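Duncombe shared shop, bench notes
Nov 20, 2025

Picked up where the last entry left off, meaning I spent the first part of the evening looking for the hex key I had carefully put somewhere safe.

Hand is back on the arm. Alva (the controller, named before I was consulted) boots clean and has stopped complaining about finger 2. I did nothing to finger 2. Writing that down so I don't take credit for it in March.

Changes tonight:
- Motion file split in two, approach and close. One long file was a nice idea and I'm over it.
- Approach speed down to 500. It was 1000, a number chosen by someone in a hurry. Me.
- Re-zeroed the wrist. Offset is now 7 counts. Last time it was 7 the other way, so either the mount has moved or I have a sign wrong. Betting on the sign.
- Tightened the clamp on the rod. It creeps. Everything on that side creeps if you look at it long enough.

Ran approach only, no close. The target is the tall frosted box, which is a rotten choice for anything that depends on seeing edges, and we picked it because it was on the shelf. Gever, the grasp script, wants a top height typed in by hand. Typed it in, measured again, typed in a different one. Left the margin on the generous side. I have heard the sound of these fingertips arriving early and don't need to hear it again.
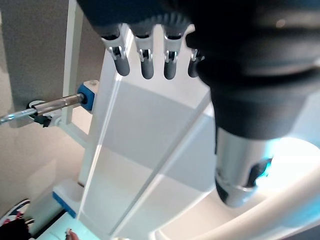
Approach pose, fingers over the box, no contact.

Held there while I checked the joint readings. The numbers agree with each other, which proves they're consistent and nothing else. The lamp washes out the white parts badly. Anyone using the camera side of this should turn it down first and then apologize to whoever is soldering.

Still open:
- Sign of the wrist offset. See bet, above.
- First close, slow, with the current limit set low. Not tonight.
- Irholm bracket drawing still shows the old hole spacing. The part is right, the drawing is wrong, please don't "fix" the part.
- Hex key goes back in the drawer. It was in my pocket.

Arm parked, power off at the strip, files saved under approach_slow.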